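Gripper notes, September. Short thread for anyone choosing between the Iven and the Vamov for cloth work. Same arm, same controller, same pile of shirts.

1/ Setup first. Wrist camera on both, floor-level pickup, 100 grasp attempts per gripper. An attempt counts if the garment leaves the floor and stays held for 2 seconds. I didn't score where it landed.

2/ The Iven has tapered fingers with a thin tip. The Vamov has wide flat pads with a rubber face. On paper the Vamov should be better at fabric because there's more surface to hold with.

3/ Results: Iven 93, Vamov 70. I expected the gap to go the other way, so I swapped the order and ran a short set again. Same ranking.

4/ Most of the Vamov misses were on flat cloth. The pads are thick enough that they ride over a single layer and close on nothing. Give it a good fold and it holds harder than the Iven does.

5/ The Iven misses were nearly all slips on heavy flannel. It gets hold of a small pinch, the weight of the rest of the shirt pulls on it, and out it comes. 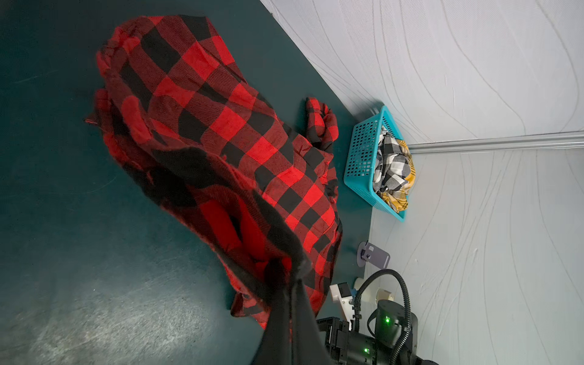
Wrist cam view, tapered finger on the red and black check. Basket with two more checked pieces over by the wall.

6/ Large checks are handy for this, by the way. You can see from the squares how the cloth is bunched, which is hard to judge on a plain grey hoodie. I'd suggest a check or a stripe for anyone doing this by eye.

7/ Camera position matters more than I'd planned for. Mounted close, the finger takes up a fair bit of the view and goes soft. I moved the Vamov's camera back a bit to clear the pads and lost some detail on the folds. Not a perfectly even comparison, then.

8/ Controller is the Okiveck. Force limit was the same for both grippers. Sihan Zou asked whether a higher limit would fix the flannel slips on the Iven. It might – I kept it low to be kind to the fingertips, and I haven't tested it higher.

9/ Cable routing: leave more slack than you think at the wrist. A tight loop tugs on the last joint when it rotates, and I spent most of an afternoon blaming the calibration for that.

10/ For now the Iven stays on the arm. If your cloth is always bunched up or already in a heap, the Vamov is worth a look, and its pads are easier to replace.

11/ Next one up is the Guo, which has softer fingers and a wider opening. Same shirts, same floor, same scoring. I'll add the numbers to the end of this thread once it's done.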